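Okay, garden thread, because I finally have a spot with decent afternoon sun and I've gone all in on salvias.

Started with 3 little pots from the Husgate plant sale. They were maybe as tall as my hand and I honestly felt silly carrying them home on the bus. Planted the same evening before I could overthink it!

The bed is the strip along the driveway, heavy clay, the kind that sticks to the shovel and comes up in one big slab. I dug in compost and a couple bags of fine gravel and mounded the whole thing up 8 inches so rain runs off toward the lawn.

Spacing: I wanted to cram them in. The tag said 3 feet. I went with 3 feet and it looked ridiculous for weeks, like I'd planted mostly dirt. By June they were touching. Trust the tag, folks.

Watering has been so easy. Deep soak twice a week while they were settling in, then once a week, and now I only go out there if the leaves look sad in the morning. (Droopy at 4 pm is fine, everybody's droopy at 4 pm.)

The bees!! I had no idea. Fat fuzzy ones, tiny green ones, and a hummingbird that shows up right when I sit down with coffee and leaves if I so much as scratch my nose.

A few people asked about pruning. I pinch the tips early on so they bush out, then cut spent flower stems back to the next set of leaves. Pretty relaxed about it. I leave the big cutback until spring when I can see new growth down low.

We hit 116 degrees one Thursday and I was sure I'd lose at least one plant. Threw an old bedsheet over the bed at lunch, took it off after dinner. Some crispy edges on the one nearest the concrete, and it was blooming again before the month was out.

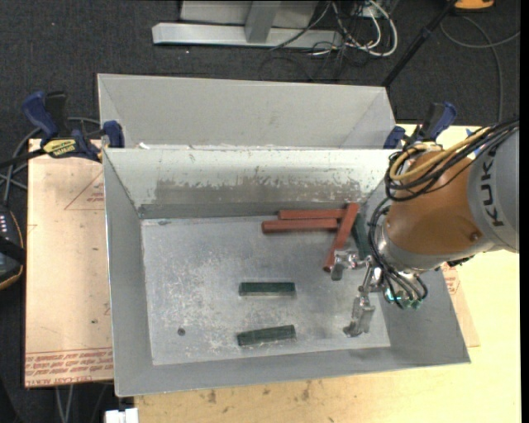

Cuttings are next! I snip a non-flowering stem right below a leaf joint, strip the lower leaves and stick it in damp perlite somewhere bright but out of direct sun. My first batch rotted because I kept it soggy. Second batch has roots and I am unreasonably proud.

If you're local, the Kesov Street garden swap takes rooted cuttings, and I'll be bringing a tray. I'd love to trade for anything white or pale yellow, my whole bed is purple right now.

Also, has anyone grown salvia in a big pot through the winter? Did you bring it inside or just push it up against the house?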